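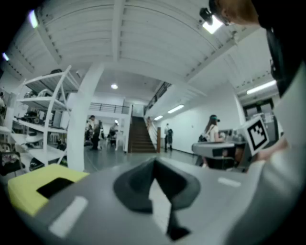
Home Forums Rooms Storage Search Log in

Tube lights on the wall, white slatted ceiling, and where do the shelves go?

slatgazer
OK so we've been in the new space since June and I'm still going back and forth on the lighting. The ceiling is high and white with those parallel ribs, plus a wide white beam going across, and there are fluorescent tubes on the right-hand wall. One over the doorway, then more going along past the stairs. I kind of love them? My sister-in-law says it feels like a parking garage and I should rip them all out and hang pendants. The tall white metal shelves are next to the square pillar and I'm wondering about moving those too. What would you do first?

mopbucket17
Lights first, always. I had wall tubes in my old place and swapped them for warm LED ones from Skilo and wow, what a difference! Same spots on the wall, no new holes. Took me one evening and a lot of swearing on a ladder.

Tatu Muriithi
I'd leave the tubes completely alone for now. White ceiling, white beam, white pillar – you've got a ton of surface bouncing light back at you and that's worth a lot when you're working on small stuff. Pendants on a ceiling that high mean long cords, and long cords mean somebody walks into one carrying a box. Ask me how I know.

slatgazer
Tatu, how do you know, lol

Tatu Muriithi
It was me. It was a big box.

hettie_b
Going to disagree with Tatu a little. Bright is fine for working but if people sit in there at the end of the day it's grim. Put a lamp or two on their own switch, down low, near the chairs. We spent $200 on ours and that included the dimmer. The tubes can stay for when you need to find the screw you dropped.

mopbucket17
@hettie_b yes to the dimmer. But low lamps in a room with open shelving throw weird shadows on everything, it looked like a haunted library at my house.

hettie_b
Then tidy the shelves :)

slatgazer
Ha, fair. The shelves are a real mix right now. I don't even want to say what's up there. Everything gets put down "for a minute" and stays until fall.

pillarofsalt
Please don't move the shelves! Next to a pillar is the best place for a tall unit, you've got a natural stopping point and nobody tries to squeeze between them. Do check whether yours is bolted to anything though. I had a Gullier unit that was only leaning on good intentions and it wobbled every time I took something off the top. Two brackets and it was solid. Heavy stuff low, the things you grab daily at chest height, and bins for the little parts.

Tatu Muriithi
Agree on the brackets, not on the bins. I bought 6 of them and now I have 6 bins I never look inside.

pillarofsalt
Clear bins, Tatu.

slatgazer
Alright, plan for now: tubes stay, dimmer lamp by the chairs, brackets on the shelves, and I'm having a serious talk with everyone about what goes on the middle shelf. Still tempted to paint the pillar. A deep green maybe?

hettie_b
Green, yes!!

mopbucket17
No. Leave one thing white or it'll bug you by the door every morning. Also you'd be scraping it off by next June.

slatgazer
The vote is one to one, so I guess I'm buying a sample pot.

Comments

corkboard_kay: Read this whole thing for the pillar and there's no ending. Did you paint it?

ned_upstairs: Slatted ceilings collect dust like crazy. Long duster, once a month, start at the stairs end.

Related threads
Anchoring tall metal shelves to a concrete wall
Cool white or warm white for a work area (653 views)
Dusting a ribbed ceiling without a lift
Painting pillars: roller or brush?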